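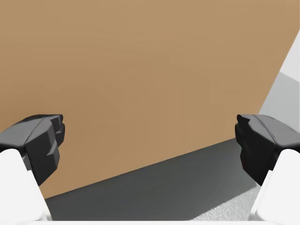 **BIRNIDTHORPE, September**

Ásdís Vigfúsdóttir has managed the board testing room at the Naststead packaging works for nine years. Before that she worked in paper mills, mostly on the wet end. Her subject now is what happens to corrugated board between the day it is made and the day something heavy is stacked on top of it.

"Strength on the day of manufacture is the figure people quote," she says. "It gets measured in a conditioned room, on a fresh sample, over a few seconds. A box in a depot carries its load for weeks, in whatever air the depot has."

The moisture content of the board is where she starts with any complaint. Paper fibre takes up water from the air until it reaches balance, and the stiffness of the liners falls as it does so. The same box can pass a compression test in a dry spring and lean over in autumn with the same goods inside. She asks customers for a humidity log before she asks for the failed boxes, and she usually gets the boxes first.

Creep is the second item. Board under constant load shortens slowly, and it shortens faster when the humidity goes up and down than when it stays high. "A steady damp store is easier to design for than one with the doors open half the day," Vigfúsdóttir says. "You can put a number on the steady one."

Naststead keeps a creep rig for this purpose. Sample boxes stand under dead weights of 260 kg for 30 days while the cabinet cycles the humidity, and a gauge on each platen records the height. Of the last 22 samples of the standard single-wall grade, 20 were still standing at the end. The two that went both failed at a corner where the crease had been scored too deeply. The scoring wheel was reset and the job repeated.

Her third concern is the pallet. Most of the vertical strength of a plain box sits in its corners, so a box overhanging the pallet by a finger's width gives up a good part of it. Interlocked layers have the same fault, as the corners no longer sit over one another. Column stacking keeps them in line but needs a tie sheet or a wrap to stop the columns drifting apart.

"Drivers like interlocked loads. They feel firm when you push them. I would still take columns with a sheet between every third layer."

I asked about coatings. The works has been trying Luroner, a water-based barrier applied to the outer liner, on a fruit tray made for Ruangrit, an importer. Vigfúsdóttir was cautious. The coating slows the uptake of water, so it helps with a short spell on a damp quay, but it does little over a long stay in a cold store. It also upsets the glue line if the drying section runs too cool. The trial continues on one machine and one shift.

Her advice to smaller firms was to write the storage time and the stack height into the order. "We get the inside dimensions and the print colours. Then I have to ring up and ask how high."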